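Forum Andus – Robotique et cellules – Réglage et entretien

Sujet : Main gantée sur bras de table, reprise dans un plateau à fentes

zestham_fr
Posté le 17 avril 2018
Bonjour à tous. Excusez mon français, ce n'est pas ma première langue. Je m'occupe d'un bras avec une main à doigts, qui doit travailler dans un plateau en carton ondulé à cloisons parallèles. La main porte un gant en tissu. Après environ 40 cycles, le tissu glisse un peu au bout des doigts et la position de prise n'est plus la même. J'ai refait le zéro du poignet deux fois, sans changement.
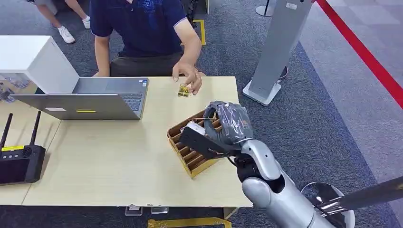 Le plateau est posé en diagonale, parce que le poignet arrive ainsi avec moins de rotation. Je garde l'ordinateur sur la même table pour corriger les points pendant l'essai – c'est pratique, mais il faut penser à son couvercle dans les trajectoires. Ma question : est-ce que vous enlevez le gant pour faire le zéro, ou vous le laissez ?

donati38
Enlève-le. Le zéro se fait main nue, toujours. Ensuite tu remets le gant et tu ajoutes un décalage fixe en Z.

Skistari
Pas d'accord avec donati38. Le tissu ne s'écrase pas pareil d'un doigt à l'autre, donc ton décalage fixe est faux dès le départ. Chez nous le zéro se fait ganté, et on le refait tous les 20 cycles avec un gant neuf, puis on espace.

donati38
Tous les 20 cycles, bon courage en production. J'ai une cellule qui a fait 291 cycles en décembre sans y toucher.

Skistari
Avec quel plateau ? En plastique, je te crois. Le carton prend du jeu.

zestham_fr
Merci pour les deux réponses. J'ai essayé main nue d'abord : le zéro est très propre, mais avec le gant je touche les cloisons. Avec le zéro ganté c'est mieux, 154 cycles sans reprise. J'ai aussi fixé le plateau avec deux butées, il bougeait un peu quand les doigts sortaient.

donati38
Donc tu as changé deux choses à la fois. Refais l'essai main nue avec les butées, sinon on ne sait pas.

zestham_fr
C'est juste. Je le fais et je donne les chiffres ici. Quelqu'un sait si on peut laver ces gants, ou le tissu se détend ?

Skistari
À l'eau froide, et séchage à plat. Les miens se sont détendus au poignet, pas aux doigts.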